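Station technician (hand-held grippers), Drurnden

Barbier, part-time or full-time, on site
Reports to: Mireille Perrin
Start: April, or sooner if you are free

We are looking for one person to set up and look after the hand-held gripper station at our Drurnden room. It is a practical job, done standing at a desk with small tools. You will keep the grippers in working order, do the checks before each session and carry out most of the repairs yourself.

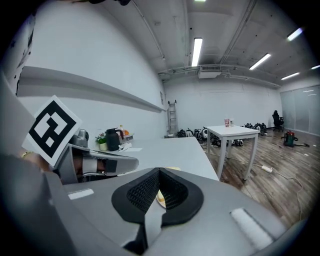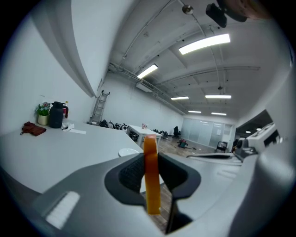
The station has been run up to now by Didier Courtois, who is moving to our Gotbridge site to build a second one. The equipment is sound but it gets handled all day and it drifts. Pads wear smooth, screws work loose and camera mounts get knocked when a gripper is put down in a hurry. A fair part of the job is spotting these things early. The square marker on top of the left-hand gripper in the first picture has to stay flat and clean, and you will be the one who decides when it needs replacing. The same goes for the textured pad inside the jaw in the second picture, and for the orange finger tab beside it. The work is done by hand and by eye, with a short written check at the end.

What you will do

Before a session, you inspect each gripper, open and close the jaw through its full travel, and check that both sides move together. You wipe the lenses and the markers, check the mounting screws, and make a short test recording from each unit. You look at the recording before anybody starts work. If a unit fails, you take it out of use and bring in a spare.

During a session you are on call in the room. Most calls are small: a cable has pulled out, a trigger is sticking, or one of the cameras has stopped recording. You also keep the cables tidy and out of the way of people's feet. Operators walk about with a gripper in each hand and do not look down.

Once a week, usually on Monday, you take the grippers apart as far as the jaw. You clean out dust and lint, change any worn pads, refit the finger parts and run the calibration again. The written procedure for this has 62 steps. It was put together by Séverine Guillot and it is due for a rewrite, which will be your job once you know the equipment.

Repairs: we do our own work on the housings, jaws, pads and wiring. Camera modules go back to Corell, our supplier. You pack them, fill in the return form and chase them up. Please do not apply if you would be tempted to open the camera modules. They are sealed, and we lose the exchange if the seal is broken.

Records: every fault goes in the station log with the unit number, what was wrong and what was done about it. The log has 536 entries so far. Some are very good and some just say "fixed". We would like more of the first kind.

What we need from you

You have repaired or maintained small equipment before. Cameras, sewing machines, lab instruments, bicycles, printers and radio-controlled models have all been good preparation for people we have taken on. You do not need a degree and you do not need to have worked with robots.

You can solder a connector neatly and use a multimeter.

You can follow a written procedure in order, and you will say so when a step in it is wrong.

You can write a clear note in English. Several of us speak French as well, but it is not required.

You can type commands at a prompt if someone shows you which ones. The calibration is run that way. Maj-Britt Wikström looks after the software and will teach you that side of it.

Steady hands and reasonable close eyesight, with glasses or without. Some of the screws are very small. There is a certain amount of kneeling to reach sockets and cables. Tell us if that is a problem and we can talk about how to arrange it.

Useful but not essential: 3D printing, simple CAD drawing, experience of camera calibration.

Hours and conditions

Either a full week or three days, your choice, fixed before you start. The room opens at 8.30 and sessions begin at 9.30, so the first hour is yours for the checks. No evening work. Now and then you will be asked to spend a day at Gotbridge, with travel paid and counted as working time.

For the first 3 weeks you will work next to Didier. After that you will run the station alone, with Didier available by phone.

There is a small budget for hand tools. Bring your own if you prefer them and we will replace anything that breaks at work.

The post is for one year in the first instance. We expect to renew it, but we cannot promise that now.

How to apply

Send a CV of no more than two pages to Marcelle Moulin at Barbier, Drurnden, with the words "station technician" in the subject line. Instead of a covering letter, please write half a page on something you have repaired: what the fault was, how you found it, and what you would do differently. A repair that did not work is fine.

We had more than 50 applications for the last technical post and read all of them, so allow us a little time to reply. People on the shortlist will be asked to spend a morning at Drurnden. You will be given a gripper with a fault in it and the written procedure, and you can ask as many questions as you like. The morning is paid at the normal hourly rate, whatever the outcome.

Questions about the work itself can go to Mireille Perrin. Questions about pay, contract or access to the building should go to Marcelle.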